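3.2 Where single socks go

The survey put one question to 66 households in Itutham: what happens to a sock when its partner fails to come back from the wash? We had expected shrugs. We got 3356 words on the subject from one respondent alone, and a follow-up letter. Most people keep a holding place — a drawer, a bowl, the top of the dryer — and most believe the wait there is short. Diaries kept through August suggest otherwise. The median sock was still waiting when the diaries ended, and so, by their own account, were several of the diarists.

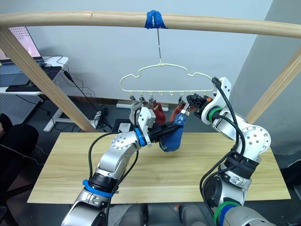

1178

Color mattered more than we allowed for in the pilot (Kairys and Ouali, Section 2). Gray socks were matched with any other gray sock after a decent interval, and the new pair was then defended as original. Red socks got no such mercy. A lone red sock was remembered by name of giver, year and holiday, and was kept on grounds that our coding scheme files under "loyalty" for want of a better box.

Texture worked in the same direction. Respondents who could describe the knit of a missing sock were slower to give up on it, and thick ribbed socks were held longest of all.

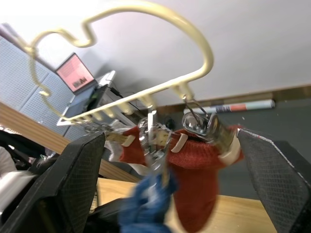

3.3 Drying method and blame

Households that hang their socks tend to blame the wind, the neighbors or gravity. Households that use a dryer blame the dryer. In 30 homes both methods were in use, and here blame went to whichever one the other adult preferred. We tested for an effect of clips on loss and found none worth reporting, although owners of clip hangers were noticeably smug in interview. Smugness was not a planned variable. It has been left to the Dunier follow-up, which has a bigger budget and fewer socks.
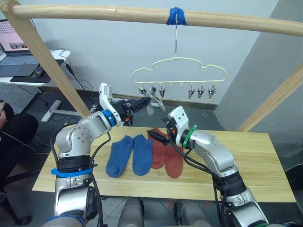 Figure 3. Clip hanger with a gray sock.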